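**Progress report to the Findstead fund, second period**
2024-04-13

You asked for less about the technology and more about the people. The technology is pleased to be left alone for a page, so we'll start with the work at hand. The demonstration room is upstairs, the staff use hand-held grippers to show the machines how a job is done, and the room has acquired its own customs. 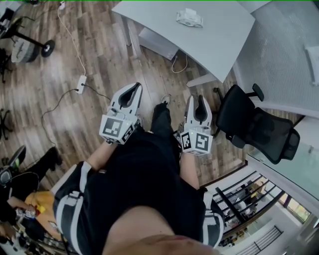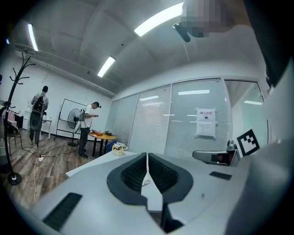
When we applied, we said the Podum line would take over the dullest part of small-goods packing at Prunow and that staff would move to "higher-value tasks". We have since had to find out what those are. So far the answer is demonstrating. Four packers now split their week between the benches and the demonstration room, where they pick things up and put them down for the benefit of software. One describes it as being paid to train a very slow apprentice who never makes the tea.

We have recorded 4,000 usable demonstrations against the target agreed in December. The unusable ones are not in that figure. Most were spoiled by people working too fast, a fault we had spent years encouraging.

What has changed on the floor:

- Shifts on demonstration days are shorter by an hour, at the packers' request. Holding your arms out in front of you is more tiring than the supplier's brochure allowed for.
- The packers now have a say in which tasks go to the machines. They gave up taping at once. They have kept the mixed orders, which they like, and which the machines are bad at anyway.
- Pay for demonstration hours was settled at the senior packer rate. It took three meetings and one walk-out from a meeting, by management.
- The old piece-rate board has come down. It left a clean patch on the wall that people still glance at on Fridays.

Less good: the Thygesen conveyor is late again, so the trained arms are packing into crates which somebody then carries by hand to the place the conveyor will be. We have automated the middle of the job and added some walking to the end of it. The supplier has offered us a discount on a second conveyor.

Of the 36 staff at Prunow, two have asked to leave the project and gone back to full-time packing. Both were asked why. One missed the radio, and the other didn't care to have her hands recorded. We now explain the recording in writing before anyone starts, which we should have done from the outset.

Spending is within budget apart from cable, and we would like to move the unspent travel money across to cover it. Next period we plan to try returns handling, if the packers agree to it. They have asked to see the returns first.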